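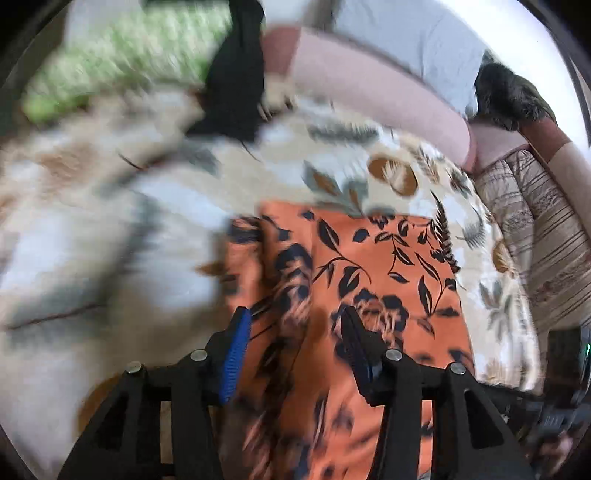
Murdo Cowie
2020-05-14

3. Construction of the hand-held gripper

3.1 Fingers and pads

The gripper was built in a shared workshop with one printer, a drill press and ordinary hand tools. We named the build Trulalley after the street the workshop is on. Each finger is a single black plastic part with open triangular cutouts and angled struts between them. The cutouts let the finger bend along its length when it closes on something soft, so the tip follows the cloth instead of pinching it at one point.

The first fingers were printed in April with thinner struts. They bent well but split near the screw holes, usually when the user squeezed hard on a thick fold. We made the struts wider and printed the fingers lying flat, so that the layers run along the length. The second set lasted for the full set of trials reported in Section 4.

The inner face of each tip has a blue pad with fine grooves (Figure 1). Smooth pads slid off thin cotton and were dropped early. We cast the grooved pads in a mold cut by Gisadent, a small dental supply shop that agreed to do the work at cost. The pads are glued in place. A worn pad can be peeled off with a flat blade and replaced in 12 minutes, most of which is waiting for the glue.

Figure 1. Gripper with the fingers open over household fabrics. Round screw heads are visible on both fingers.

3.2 Handle and trigger

The handle is held in one hand and the fingers are closed with a trigger. A cord runs from the trigger to a sliding block – an idea taken from the Jositz hand, an earlier project in the same workshop. A spring opens the fingers again when the trigger is released. The cord stretched during the first days of use and had to be shortened twice. After that it held its length.

3.3 Choice of fabrics

Cloth was chosen as the main test material because it is hard to grasp in the same way twice. Blankets, printed cotton and towels were used as they came from the home, without ironing or sorting. Patterned fabric was kept in the set on purpose. Our edge finder, written by Yang, tended to take printed stems and leaves for folds, and we wanted enough of these cases to measure the error.

In total we recorded 1,282 grasps. The first 200 were used only to adjust the spring and are left out of the results. Another seven were removed – the cord had come off the block and the fingers did not close.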